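The Slow Chemistry of the Spray Bottle

By Nayeli Condori

A trigger sprayer costs a few cents to mold and contains, in most versions, between eight and 13 separate parts. There is a shroud, a trigger, a piston, a cylinder, a return spring, one or two check valves, a dip tube, a gasket, a closure and a nozzle. Each of these parts is in contact with whatever the bottle holds, for as long as the bottle holds it. The contact time is what concerns Heloísa Arruda, a polymer chemist who has spent most of her career at Rorach, a small contract laboratory that tests packaging for household cleaning products.

Her subject is compatibility: whether a given liquid and a given plastic can be left together for two years on a shelf without either one changing in a way the buyer would notice. The work is slow and gets little attention outside the trade. A bottle that fails compatibility does not usually burst. It leans a little, or its label wrinkles, or the trigger stays down after the third squeeze.

"The customer writes that the sprayer broke," Arruda says. "The sprayer swelled. Those are different problems and they go to different suppliers."

Most cleaning liquids are largely water. The remainder is surfactant, a little solvent, a chelating agent to deal with hard water, fragrance, dye and a preservative. The surfactants are the main source of trouble for polyethylene. They cause no chemical reaction with the plastic in the ordinary sense. They wet the surface of a small flaw, lower the energy needed to open it, and allow a crack to grow under a load that the plastic would otherwise carry indefinitely. The industry calls this environmental stress cracking, and it has been studied since polyethylene was first used to jacket cable.

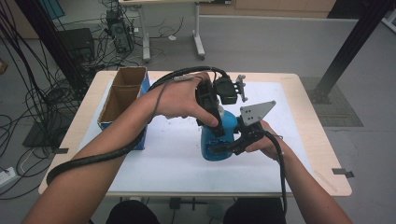 Trigger bottle in blue plastic, held at the neck and lower body.

The stress needed is small. A closure tightened too far on the filling line will supply it, and so will the weight of cartons stacked on a pallet. A bottle may also carry stress from its own manufacture, frozen into the wall when the hot plastic was blown against a cold mold. The shoulder and the base are the usual places to look, being where the wall stretches most and thins.

Fragrance is the second problem. Citrus oils contain limonene, which polyolefins absorb readily. The plastic takes up the oil, gains mass and softens. At the same time the liquid loses its scent, so that a product approved as lemon in May can reach a kitchen the following spring smelling mainly of surfactant. PET resists this better and is clear as well, but PET has its own weakness: strongly alkaline liquids attack it. A degreaser at a high pH will slowly haze and embrittle a bottle that would hold a glass cleaner for years.

Selection is therefore a matter of giving something up. Arruda keeps a wall chart of resins against ingredients, first drawn up for a product line called Uvusberg and extended many times afterward. The squares are marked pass, fail or "watch." Most of them are marked "watch."

Testing by Oven

No client will wait two years for a two-year answer. The laboratory shortens the wait with heat. Filled bottles are set in ovens and held there for weeks, on the assumption that the slow processes of room temperature will run faster in proportion. A common rule of thumb says that reaction rates double for each rise of ten degrees Celsius. Arruda uses the rule and distrusts it.

Her reason is that different processes speed up by different amounts. Absorption of fragrance follows one curve, loss of water through the wall follows another, and stress relaxation in the closure a third. Above a certain temperature the plastic itself begins to behave differently, and the oven reports failures that would never occur in a garage or under a sink. In one study of a bathroom cleaner sold under the name Diruder, 27 of the bottles in the hottest oven collapsed inward — the result of the headspace gas dissolving into the liquid and the softened walls giving way. None of the room-temperature controls did so, then or later.

The remedy is to run several temperatures at once and to keep the controls for the full term. Rorach has a store room for this purpose. As of 2/19/25 it held 507 bottles, of which 371 were past their nominal shelf life and retained for comparison only.

At each interval the bottles are weighed, measured and squeezed. Mass loss shows how much water has escaped. Top-load strength is measured by pressing down on the bottle until it buckles. The torque needed to remove the closure is recorded against the torque used to apply it; a loss of half is ordinary and does not by itself mean a leak. 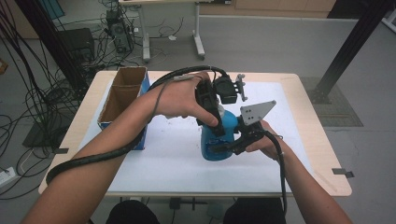 The Trigger Itself

The bottle is the simple component. The sprayer mixes several resins in one assembly, and they do not swell alike. The body and trigger are usually polypropylene. The piston is often polyethylene, chosen because it is softer and will seal against the harder cylinder. The clearance between them is small, and a piston that absorbs fragrance will expand into it.

A swollen piston first feels stiff. Later it returns slowly, and finally it does not return. Where the spring is steel it sits in the liquid path in many designs, and an acidic bathroom product or one containing bleach will find any weakness in the alloy. Rust then appears in the spray as a faint tan color. Some newer sprayers place the spring outside the liquid path, and others use a flexed plastic spring that removes the metal altogether. The all-plastic type also simplifies recycling, although plastic springs held under load take a permanent set and lose some of their force.

Output is measured by the stroke. A typical household trigger delivers a little under one milliliter, and the figure drifts downward with age as valves stiffen and seals wear. Arruda's group records output, spray pattern and the number of strokes needed to prime a dry pump. The last of these is the figure buyers are most sensitive to. Past five or six strokes, she says, people conclude that the bottle is defective and begin to unscrew it.

Refills and Second Lives

Refill systems have complicated the picture. A sprayer designed for one bottle of product is now expected to last through many, and the concentrate sold for dilution at home is a harsher liquid than the finished cleaner. If the user adds concentrate first and water second, the base of the bottle may sit for some minutes in contact with undiluted surfactant and solvent. Arruda advises clients to print the instruction the other way around, water first, which also reduces foaming.

Hard water introduces a further variable. A manufacturer fills with treated water of known quality. A household fills from the tap, and the chelating agent must cope with whatever arrives. Mineral deposits at the nozzle are the most frequent complaint in the refill trials that Rorach has run for the retailer Grajales. They can generally be cleared by spraying warm water through the pump.

Reuse with a different product is outside any test. The stress history of the bottle is unknown, residues remain in the dip tube and valves, and mixing bleach with an acid or with ammonia releases toxic gas. An emptied bottle should be refilled only with the product it was sold to hold.

The oldest samples in the store room are from a dish spray discontinued by its maker. Their dye has faded and their triggers no longer return, but the bottles are sound, and the closures are still checked at every interval.

Related stories
Why Shampoo Caps Crack in the Shower
A Short History of the Aerosol Valve
What the Number in the Triangle Means
Adhesives That Let Go: Labels and Recycling

We use cookies to improve your reading experience and to measure traffic. By continuing to use this site you accept our cookie policy. Accept | Manage settings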